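Robot open day at the Stumberg building — worth taking a group of twelve-year-olds?
Community Help > Days out and visits > Science and technology

Posted by Nelly Cáceres
August 2018

I help run an after-school making club and we've been offered places at the next open day at Stumberg, the one where Kallow show their robot work. Has anybody here been? I've read their page twice and I still can't tell if it's a talk with slides or if the children get to see people working. Mine are a lively lot, ages eleven to thirteen, and they will forgive anything except being made to sit still.

Things I'd love to know: how long to allow, whether they can touch anything, and if there's somewhere to eat sandwiches. Also the form asks us to choose between the "Bangera" session and the "Platus" session and doesn't say what either of them is!

2 replies

Fredy Betancur
Went last December with my nephew. It was good. Parking is bad, go by bus. No café when we were there but there's a bench by the entrance. Can't remember which session we did, it was the one with the arm that sorts things.

Eliécer Urrego
Oh, do go! I've been to two of these now and I'm already down for the next one. It is nothing like a lecture. There's a welcome that lasts as long as it takes everyone to find the toilets, and then you're straight in among the people doing the work.

Fredy's arm is the Platus session. You stand behind a line on the floor and watch a robot arm put small parts into trays, and one of the team talks you through it. They let somebody press the stop button and then start it all up again, which got a cheer both times I was there. It lasts 40 minutes. Very nice, but it is mostly watching.

Bangera is the one I'd pick for your club. That's where they show how the robot gets taught in the first place. A person holds a pair of grippers, one in each hand, and does an ordinary job with them — picking up packaging, moving things from one place to another — and each go is recorded so that the robot can learn from it later. Lucero Londoño led it when I went and she was wonderful with the younger ones. She asked them to guess which would be hardest to pick up out of a tin, a sock and a plastic bag, and every child said the tin. Then she tried all three. The bag took her four goes and she was laughing by the end of it.

She told us they had 200 recordings of that one task and wanted 2000, and a boy near me said "but that's just tidying up", and she said yes, that was her job, she tidied up for a robot. I've been repeating that to people ever since.

What surprised me was how much skill there is in it. You have no fingertips, only the two pads, so you can't feel whether you've got hold of something. You have to look, close the grip slowly and trust it.
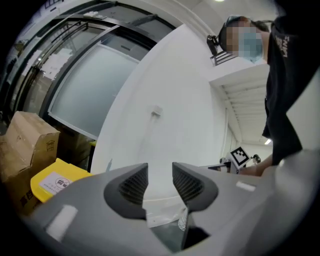

And your hands want to go faster than the grippers do. Visitors get a turn at the end, with a spare pair, and I was hopeless! I dropped the same piece of wrapping over and over while a girl half my age got it first time. Turns are short, so if yours are keen, ask for the smaller group when you fill in the form. There's a box for notes at the bottom and they do read it.

On your other points: allow two hours for one session including the welcome. I wouldn't try to do both with children. Sandwiches were fine in the entrance hall as long as we kept them out of the work area. Long hair tied back, no dangling scarves. The desk will want a list of names beforehand, and the person to write to was Bilal Hattar, who answered me the same day. We had 104 people through on my second visit and it did get noisy, so the earlier slot is better if anyone in your group minds that.

One more thing, get the children to bring something awkward from home to try. I took a crisp packet and it was a great success.

Nelly Cáceres
Thank you both, Bangera it is! I've put us down for the early slot and asked for the smaller group. One of mine is already planning to bring a jelly. I've said I'll have to check with Bilal first.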